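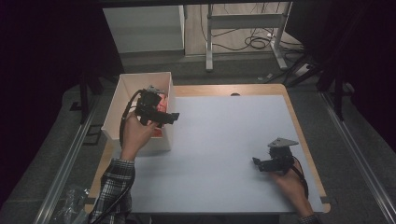
Covering a work table with a sheet: what do you use?

Posted in: Workrooms and Home Offices

cunum_bench
30th August

I do sorting and packing at a light wood table with a pale gray-white sheet over the top. The sheet covers nearly all of it, with the wood showing around the outside. Small things go into a tall white cardboard box that stays open on the left side. The table is on gray carpet and there is a white cabinet and a white metal desk frame behind it.

Two things I would like opinions on.

First, the sheet. I like a plain light surface because I can see what I have put down. The trouble is that it creeps. By the end of an afternoon it has moved toward me and I have to pull it back. I have tried painter's tape at the corners and it lets go after a day or so.

Second, the box. It's tall enough that I have to lift my arm over the side every time, and the wall hides whatever is at the bottom. Would you cut it down or get a shallow tray?

The budget is small. I would like to keep the table usable for other things, so no glue and no screws.

ukitcombe_road

Cut the box down. I did this with all of mine. Draw a line at the height you want, run a knife along a metal ruler, and fold a strip of packing tape over the cut edge so it doesn't fray. Five minutes.

For the sheet, use a thin rubber shelf liner underneath, the open mesh kind. It doesn't stick to the wood and it holds cloth or paper fairly well.

Issa Saliba

I would leave the box alone. A tall box keeps things in when you carry it, and once you cut the flaps off you can't close it for storage or for mailing. If reaching over is the problem, put the box on a low stool next to the table so the opening is about level with the top. That also gives you the left third of the table back.

Agree on the mesh liner, but test a small piece first. The one I had left a waffle pattern on a varnished table after a summer in a warm room. It came out with furniture polish but it took a while.

ukitcombe_road

The waffle marks are from the cheap PVC kind. Natural rubber doesn't do it.

Issa Saliba

Mine was sold as natural rubber. I am only saying test it.

sayegh_paper

What is the sheet made of? You say "sheet" and everyone is assuming cloth. If it's paper or board the answer is different.

I use a big piece of mat board, cut about an inch short on every side, and it hasn't moved in two years. It's heavy enough to stay where it is. Cloth will always creep because your forearms drag it.

cunum_bench

Sorry, should have said. It's a heavy paper off a roll. I replace it when it gets marked up, and I would have to do that with mat board too, which costs more.

sayegh_paper

Then try double-sided tape made for carpet tiles, only on the back edge, and leave the front loose. The pull is toward you, so the back edge is the one that needs holding. Corners are the worst place to tape because they curl first.

Ľubica Hudec

Carpet tape on bare wood is a bad idea. I took a strip of finish off a dining table with it and had to sand and oil the whole top. The original post said no glue, and that is glue.

What works for me is two spring clamps on the far side, the small ones with plastic pads. They come off in a second and leave nothing behind. If the table has a lip that clamps won't fit, fold the paper over the back edge and tape it to itself underneath with a strip of cardboard inside the fold. The fold hooks on the edge.

sayegh_paper

There are removable versions. I wouldn't use the permanent kind on furniture either.

Ľubica Hudec

Fine, but people buy whatever is on the shelf and then write here asking how to fix the table.

pidorum22

On the box question, I go the other way from Issa. Anything on a stool beside the table gets knocked by a knee or a chair. Keep it on the tabletop and tilt it. Put a wedge under the far side so the opening leans toward your hand. I use a folded piece of the same cardboard, taped. You can see the bottom and you don't lose any height.

It does slide if the surface is slick, so the mesh liner is useful for that as well. A scrap under the box is enough.

ukitcombe_road

A tilted box falls over when it's nearly empty. At least it does if you drop something in from any height.

pidorum22

Mine hasn't. I put a flat stone in the bottom. A bag of rice would work.

Issa Saliba

So now there's a stone and a wedge and a scrap of liner, and the box still takes up the same space. I will stay with the stool.

cunum_bench

I tried the wedge this morning because it cost nothing. It's better for seeing in. I did have to move the box farther from the corner so it wouldn't hang over. I haven't tried the stool as I don't own one the right height.

The clamps won't go on, the lip is too thick for the pair I have. I will look for bigger ones before I do the fold.

Ľubica Hudec

Measure the lip with the paper on it. Clamps are sold by jaw opening and the 2 inch ones fit most tables. Don't buy the kind with bare metal tips.

rollend_11

A thing that hasn't come up: which way does the paper want to curl? If it's off a roll it has a memory. Put it curl side down so the ends press on the table. If you have it curl side up, the ends lift and your sleeves catch them, and that could be most of your creeping.

I also roll it backward overnight around a mailing tube before I cut it to size. I go through around 200 feet of it a year and this has saved me a lot of tape.

cunum_bench

It was curl side up. I have turned it over and will see how it does for a week.

sayegh_paper

Worth doing whatever else you decide. If it still walks after that, please consider the board. You can lay your paper over the board and replace only the paper. The board lasts for years and you clip the paper to it with binder clips, so nothing touches the table at all.

Ľubica Hudec

That one I agree with. Round the corners of the board if there are kids in the house.

ukitcombe_road

And cut the box down.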